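Spent Monday swapping jaw pads on the hand-held grippers. Two sets to compare: the flat ones we started with and the blue ridged ones from Stollow. Notes in this thread.

Test was bedroom cleanup. Wrappers, paper, fruit, whatever was on the blanket. 13 objects per round, same operator, both hands.

Flat pads did fine on fruit and small boxes. They kept losing snack wrappers. The film slides out as soon as you lift and turn the wrist. 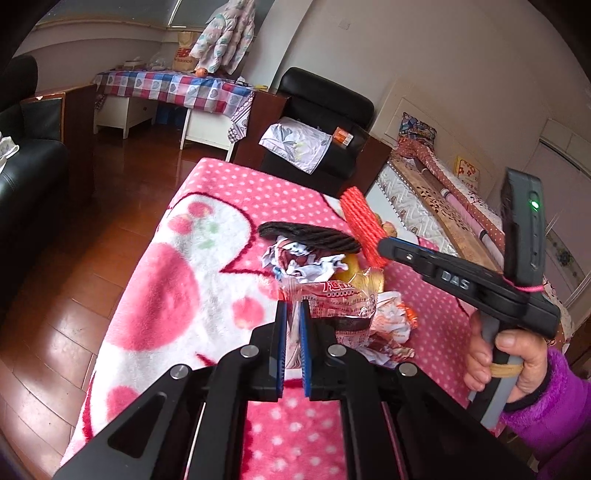

With the ridged pads I got 208 clean picks out of 300. Flat pads got fewer, and nearly all of the gap was wrappers and thin paper.

Downside: the ridges grab fleece. If you come in low you pick up the blanket too. Desmond Gallagher suggested coming in 5 mm higher and that fixed most of it.

Minttu Koskela asked about hair ties. Still bad with both sets. I get one if it's sitting on top of something, almost never if it's flat on the fabric.

Next is a softer ridged set from Viltanine, same objects, same blanket. Should have those numbers before the end of February.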